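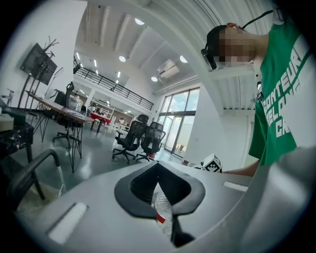 Do you really sleep better without your phone? Help us check

You've read that screens in bed ruin your sleep. So have we, and we're not convinced. Much of what gets repeated comes from small groups asked to remember last month's nights, and most people can't remember last night's. The apps are no better — they grade you and won't show their work.

Cadgate is looking for 90 adults in the Tadell area to keep a paper sleep diary for nine weeks, ending in December. Half will leave the phone in another room at night. The other half will change nothing.

You should be 18 or older and not working night shifts. People who already swear by a bedtime routine are welcome, but we'd like some doubters too.

Pay is $307, sent after the last diary comes in. No bonus for good sleep, and we won't sell you a pillow.

Our first try, led by Marisol Ríos, found no clear difference. It may find none again — we'll publish either way.

To apply, write to Yurani Guzmán, Cadgate, Room 490, and say when you usually go to bed. A guess is fine.

Posted October 19, 2023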